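In defence of the scruffy table

I've been looking at tables for months now and I've come to the view that we've all gone a bit mad about keeping them nice. My sister spent over 200 quid on a protective cover for hers (the clear, squeaky sort) and you now eat your dinner on what feels like a shower curtain. It's a lovely table under there, I'm told!

I grew up in Foltwood in a house where the kitchen table did everything. Homework, pastry, bike chains, my dad's tax. It had a burn from a fondue set and a long scratch that we all blamed on the cat, and when Mum finally sold it in May she got 70 for it from a couple who said they liked it because it had been used. I was quite put out. I'd have paid 70.

My friend Wanting Cui disagrees with me on all of this, and she does have a point about resale. She oils hers every few weeks and it looks wonderful - she also won't let anyone under the age of 8 near it with a felt tip. I asked her when she'd last played cards on it and she had to think.

I just don't see who we're saving them for. A table that comes out of the box perfect is going to get marked by somebody, and I'd like it to be my lot, doing something messy on a wet afternoon, with the good scissors and the paint that's supposed to wash off. 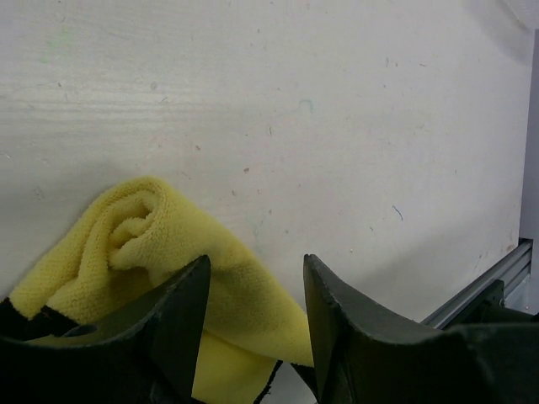
Coasters I will allow, by the way. I'm not an animal, and a hot mug ring on a brand new top would make even me wince for a day or two. But the shower curtain has to go, and I've told my sister I'm bringing my own tablecloth at Christmas.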